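January, building notebook, Skamside workshop

Started 8 a.m., 16 degrees outside and a light wind out of the north. Roof still has old snow on the north slope, crusted on top. South slope mostly clear except behind the chimney.

Leak over the back bench is back. Same stain on the ceiling board as last winter, a bit longer toward the window. Marin pushed an awl into the board and it went in easily for the first hand's width from the wall, then firm. So the water is getting in low, near the eave, and running along the top of the board before it drips.

Went into the attic with the lamp. Frost on the nail points all along the north side, heaviest over the kitchen. Insulation is thin at the eave and stuffed tight against the roof boards in four of the bays, so no air is getting up from the soffit there. Velimir remembers that being done when the wiring was moved. He pulled it back in two bays to look. Boards behind it are dark but sound. No soft spots that I could find with a screwdriver.

Bath fan duct: the joint nearest the fan has come apart and it is blowing straight into the attic. Taped it for now with foil tape. Needs a proper clamp and an insulated sleeve. Do not run the fan for long until that is done.

Ice at the north gutter is as thick as my fist, thicker at the downspout. Downspout is frozen solid to the elbow. Left it alone. Ilir wanted to knock it off with the mallet and I asked him not to, we lost a length of gutter that way at Drornby and cracked the shingles too.

Raked the lower edge from the ground with the long rake. Got a strip clear about as far up as the rake reaches with me standing on the bank. Rake head is loose again, the wing nut strips if you lean on it. Put it on the list for Afroza's next run to the hardware store.

Stopped for lunch. Talked over whether to put heat cable on that edge. Ziad is against it: it costs money every winter and hides the air leak. Velimir would put it on anyway for this year, just the one gutter and the downspout. I lean toward Ziad, but I don't want another stain before spring. Left undecided. 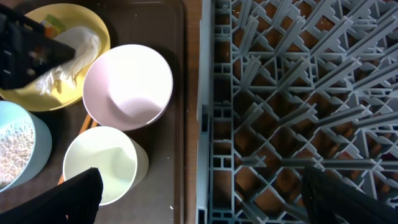 Plate and napkin on the brown tray, gray dish rack beside it.

After lunch, the chimney. Flashing on the uphill side has lifted at one corner, enough to get a putty knife under. The old sealant is hard and comes off in chips. Too cold to do anything lasting. The tube we have says not below 40 degrees and it would not stick to frosted metal anyway. Swept the snow out from behind it with a soft broom off the ladder, Marin on the foot of the ladder. Did not go onto the roof itself.

Vent baffles: measured for the north side. Rafters are 16 inches on center for most of the run, but the last two bays by the gable are odd widths and will need cutting. Ordered from Trollurcombe, one box. They say next week. Asked about loose fill at the same time, they have it but want 300 for the bags and the use of the blower. Afroza to compare with the other yard before we say yes.

Put three nylon stockings of calcium chloride across the ice dam, laid up and down the slope so they cut channels to the edge. Not rock salt, it eats the gutter and kills the shrubs underneath. Time of placing 2:40. Looked again at 4:15: the east one had a groove started, the other two not much. Check first thing.

Bucket under the stain emptied at 4:30, a cupful or less. Mark the level on the bucket with pencil each time it is emptied, otherwise we are guessing.

To do:
Clamp and sleeve for the bath fan duct (Velimir)
Wing nut for the rake, buy two (Afroza)
Pull insulation back from the other two blocked bays
Seal around the pipe and the wires over the kitchen before any new insulation goes in, can of foam is on the shelf by the Sakai saw
Chimney flashing, wait for a mild spell
Ask Ziad for his figures on the heat cable

Attic hatch has no weatherstrip at all. Held a strip of tissue at the crack and it pulled upward steadily. Probably half of our frost is from that. Ilir has foam strip left over from the door and will do it in the morning, and two latches to pull the hatch down tight.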